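Stilidham Comics Help Community
Collecting and Back Issues

Replacing a damaged first issue received through a subscription box

Posted by Nyokabi Swai, 2026-09-23

I maintain a standing subscription for the monthly series Kunano through the Skurner mail service. The first issue of the new volume reached me with a crease running from the top of the spine to the middle of the front cover. The backing board was bent in the same place, and the outer carton showed no damage.

I wrote to Skurner within the week. Their reply stated that the issue had sold out at the warehouse and that I could choose between store credit and a copy of the second printing, which carries a different cover. My wish is to own a first printing with the standard cover, as I have every earlier volume in that form -- 60 issues in all, including the specials.

I would be grateful for guidance on the following. Is a subscriber obliged to accept a second printing in place of a first? If I accept the credit, may I keep the damaged copy? Finally, is pressing a reasonable course for a crease of this length, or does it only lower the value further? I do not intend to submit the issue for grading.

Oduor Rotich
Member, 685 replies

The terms of the subscription govern the first point. In the current Skurner terms, the section on substitutions permits the company to offer a later printing, but it also allows the subscriber to decline and receive a refund in the original form of payment. Store credit is one option among several. I would recommend a second letter that cites the section by name and asks for the refund in plain words. Please include the order number and the photographs of the crease, the bent board, and the carton.

With regard to keeping the copy, the practice has varied. In March I reported a torn cover on an issue of Minja and was told to retain the book. Another member was asked to return his at the company's expense. The instruction should be obtained in writing before the copy is discarded or sold.

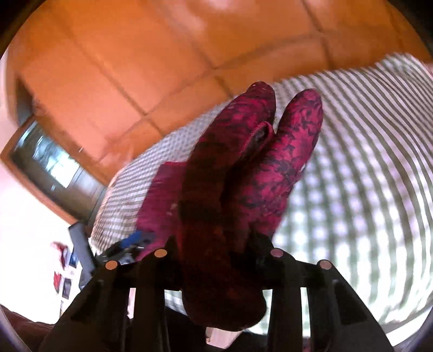 Red fabric with a black print.

Pressing can reduce a crease, provided the ink is unbroken. If the color has cracked and white paper shows along the line, the crease will remain visible after treatment. Hold the cover at an angle under a desk lamp and examine the full length. A household iron should not be used under any circumstances. The heat is difficult to control, and the gloss of a modern cover may lift or stick.

As for a replacement, the first printing of Kunano is not scarce. The publisher's notice gave a figure of 3,010 copies for the incentive cover only; the standard cover was printed in far larger numbers. A local shop may well have one at cover price. I paid 8 dollars for mine, with bag and board.

longbox_annex

Take the credit. Second printings are sometimes worth more anyway.

Nyokabi Swai

Thank you both. The ink is broken near the spine but appears sound below the title -- I will therefore leave the book as it is. I have written to Skurner again with reference to the substitutions section and have asked whether the damaged copy must be returned. I am not concerned with resale value, so the second printing does not meet my needs.

Oduor Rotich

That is a sound approach. Should the second letter receive the same reply, ask that the matter be passed to the subscriptions supervisor. It is also advisable to confirm that your standing order for the second issue has not been altered, as a refund on one issue placed my own subscription on hold until I wrote to have it restored.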